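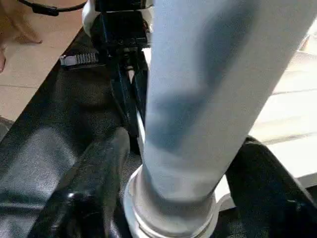

Washer standpipe height, basement install

glundren_t
Drain pump on the new washer is rated up to 80 inches of lift. Is a taller standpipe fine, or do I stay near the minimum?

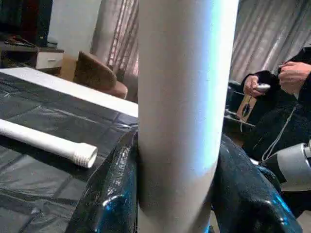 Lucimara Rezende
Stay low. Every extra inch is load on the pump.

glundren_t
Mine has a 12 foot run to the stack – vented at the trap.
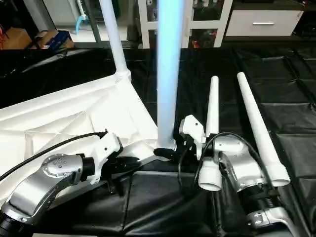
The trap sits above the floor, so height is limited on that end too.

Gudrun Lundgren
Disagree on staying low. Short pipes overflow when lint builds up.
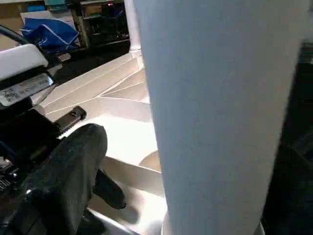 Lucimara Rezende
Then clean the trap. Height only hides a slow drain.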